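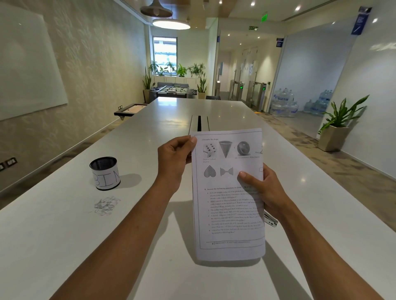
*Revisión a mano de una ficha de Mathematics, página 6.*

# Bakia – clasificador de fichas

Bakia lee fichas escaneadas y propone materia, página y tipo de ejercicio. Antes lo tecleábamos todo en Dester, ¡y mis muñecas todavía se acuerdan!

## Datos

- 2.000 fichas escaneadas
- 731 revisadas a mano
- última tanda: febrero

## Qué cambia para nosotros

Ya casi no tecleo. Ahora me llegan las dudosas (figuras y simetrías, sobre todo) y decido yo – me gusta más, aunque cansa de otra manera. El turno de tarde sigue prefiriendo Dester, así que lo dejamos instalado.

Pendiente: exportar a Anent.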